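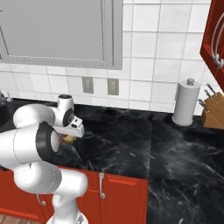

The spring home-care evening at the Jumescombe library drew enough questions about stone countertops that we are giving the subject its own item this month. Most of the questions came from people who moved into the Hidirside houses in the last few years, where natural stone went into nearly every kitchen. Marble is softer than granite and it reacts to acid, and those two facts explain most of the trouble people have with it. A dark marble countertop like the one in the picture needs the same care as a white one, but the damage looks different. On white marble the complaint is usually a stain. On dark marble it is usually a dull, pale mark that will not wipe off.

That dull mark is called an etch. It is not dirt and it is not a stain. Lemon juice, vinegar, tomato sauce, wine and many bathroom sprays will eat a little of the polished surface, and the spot that is left reflects light differently from the stone next to it. More scrubbing will not bring the shine back. A light etch can often be rubbed out with a marble polishing powder and a damp cloth. A deep one, the kind you can feel with a fingernail, needs a stone refinisher.

Sealer does not prevent etching. This came up several times during the evening, and a few people were unhappy to hear it after paying to have their counters sealed. A sealer slows down liquids that would otherwise soak in, so it helps with oil, coffee and red wine. It does nothing to stop acid from touching the surface. If the person selling you the service says otherwise, get it in writing.

To find out if your counter needs sealing, put a spoonful of water on it and leave it alone for 15 minutes. Wipe it up. If the stone under the water has gone darker, it is taking in liquid and it is time to reseal. If nothing has changed, leave it be. Too much sealer builds up into a hazy film, and on dark stone the film shows every fingerprint. When you do seal, two thin coats are better than one heavy one. Wipe off whatever has not soaked in before it dries, and follow the waiting time on the can.

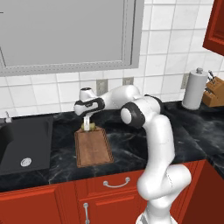 For daily cleaning, use warm water, a soft cloth and a few drops of plain dish soap. Rinse with a second cloth and dry the counter with a towel. Drying matters in our area, where the water is hard and leaves white rings. Skip anything with vinegar, citrus, bleach or ammonia in it. Skip powdered scrubs and the green side of the sponge too. Cut on a board, and lift the board when you are done so that juice does not sit under it overnight. Small rubber feet on the bottom help air get through.

Oil stains can be drawn out with a paste of baking soda and water. Spread it over the spot as thick as peanut butter, cover it with plastic wrap, tape down the edges and leave it for a day. Take off the plastic and let the paste dry fully before you scrape it away with a plastic spatula. Old stains may take several rounds.

Several readers have asked about having a whole counter repolished. One household in Hidirside shared its bill from last September, which came to $1,868 for a kitchen counter and a small island, including the sealing. The work took 2 days, and the kitchen could not be used until the second evening. Prices depend on the size of the job and how deep the marks are, so get a written quote and ask if moving the stove is included.

The library has the handout from the evening at the front desk, with the water test and the paste recipe on one side and a list of cleaners to avoid on the other. The Welus Street branch has copies as well. The next home-care evening will cover wood floors.

Print this item
E-mail this item
4 comments | 2 shares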